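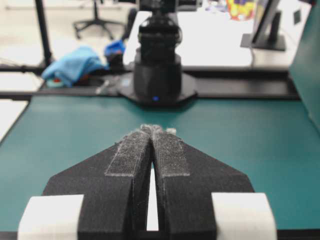 My teal table, the colour I like best behind white crockery.

How to lay a place for noodle soup (without the spoon sliding off)

I've been feeding people noodle soup on Sundays for years, and for most of that time I just plonked a bowl down, threw a spoon next to it and hoped for the best. Then my friend Miyuki Nishimura came round, watched me mop up a trail of broth for the third time in one meal, and very politely asked whether I'd ever thought of buying spoon rests. I hadn't! I have several now.

So, this is how I do it. You need a bowl, a soup spoon with a flat handle and a little dish for the spoon to sit in. Chopsticks if you're having noodles, obviously, but I bring those out at the end and I'll get to them.

Start with the bowl. Mine are plain white and round, and I've settled on ones that hold 400 ml, because anything bigger goes cold before I've finished chatting. Put it a bit further from the edge of the table than you would a dinner plate. People lean over soup, and they need somewhere for their wrists to go. I pull the chair in and sit down for this bit – it looks daft but it's the only way to tell if the bowl is in a comfortable spot.

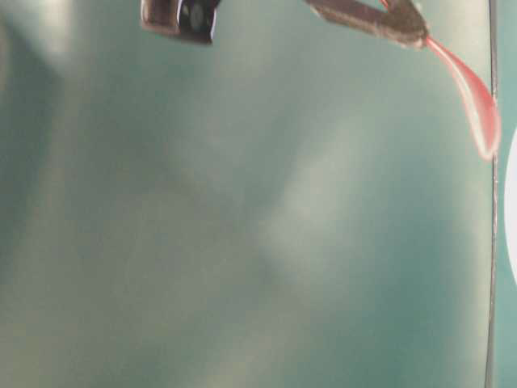

Next comes the spoon rest, and I always place it before I touch the spoon. If you try to do both together you end up shuffling the pair of them about with the spoon rocking, and on a hard table it makes a horrible scraping noise. Set the rest down slightly nearer to you than the bowl and off to the right, close enough that it's almost touching the rim. My neighbour Uriel Sosa is left-handed so I swap his over to the other side, handle and all.

Why so close? Drips, mostly. The shorter the trip from bowl to rest, the less broth ends up on the table. But it also looks nicer, as if the two bits belong together, even when (as with mine) they came from completely different shops.

Now lay the spoon in. The deep end goes in the dish and the handle points straight out to the right, over the rim, so you can get your fingers under it. Don't worry if the handle sticks out a long way. On a Chinese-style spoon it's meant to be grabbed, and a rest big enough to swallow the whole thing would take up half the table.

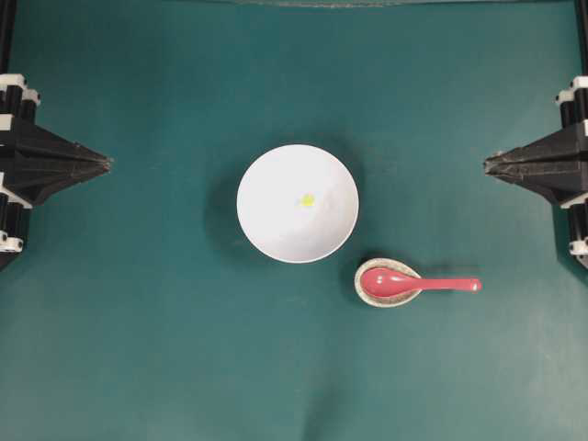 White bowl, speckled cream spoon rest, and the red-pink spoon with its handle out to the right.

A word on colours, as I get asked. I like one bright thing per place and I let the spoon be it. I did once try a patterned bowl with a patterned rest and it was like eating off a jumble sale. Plain bowl, quiet little dish, loud spoon – that does me nicely.

Once the first place looks right, copy it round the table. I stand behind each chair and line the bowl up with the middle of the seat, then check the gap on the right is wide enough for the handle. If you're squeezing in an extra guest, give the spoon handles a slight tilt towards the diner and you'll gain a fair bit of elbow room. 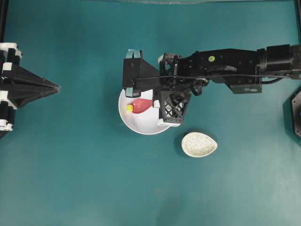
Leave the bowls where they are until the soup is ready, then take them to the hob one at a time to fill. I know some people carry the pan to the table and ladle it out there. I've done that, and I've also washed the curtains afterwards. If your bowls are thick, swill them out with hot water and dry them just before filling, and the soup will stay warm much longer.

Chopsticks go down last, in front of the bowl, with the tips pointing left. Little dishes of chilli oil and spring onion can go in the middle where everybody can reach.

For washing up, do the spoon rests first, while the water's clean. A dried-on ring of soy is a pain to shift from a shallow dish, and a ten-minute soak sorts it out. I stack mine with a bit of kitchen roll between them and keep them inside the top bowl, so next time the whole lot comes out of the cupboard together.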